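Skikmont's Phone Drop-Off Gets a Longer Summer

11 August 2026

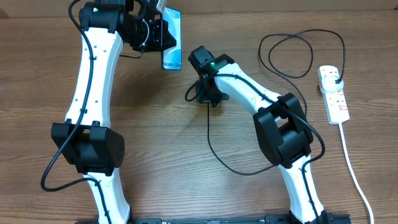

Good news if you've got a drawer full of old phones like I do — the Skikmont phone drop-off is staying open 3 more weeks! I called over to the Lovano building this morning to check, and Yeshi Habte, who set the thing up back in June, told me they've already taken in 2,521 phones. The goal was 3,000, so they're close enough that she didn't want to pull the plug early.

I brought in two of mine (one with a cracked corner, one I'd completely forgotten I owned) and it took less time than finding parking. You hand the phone over at the long table, somebody checks that it turns on, and you get a paper slip with a number on it. Phones that still work get wiped and go to the lending shelf at the Multonholm library. The rest are sorted for parts.

They'll take pretty much any make. A Galaxy S24 is on the newer end of what comes through, and Toàn Hoàng, who does most of the sorting, says those get snapped up from the lending shelf fast. He had a whole tray of flip phones set aside too, and I spent way too long playing with the hinges.

A few things to know before you go. Sign out of your accounts at home, because doing it at the table holds up the line (guilty). Take out your SIM card and any memory card. Chargers are welcome if they're wrapped with a rubber band or a twist tie, but please leave the loose batteries out of it — they can't accept those at all, and Barbieri Hardware down the street has a bin for them.

If you'd like to borrow a phone instead, ask for Sveva Mazza at the library's front desk. Loans run for two months and you can renew once. You'll need a library card and your own SIM.

Drop-off hours haven't changed: 10 to 4, side entrance, ring the bell if the door's stuck.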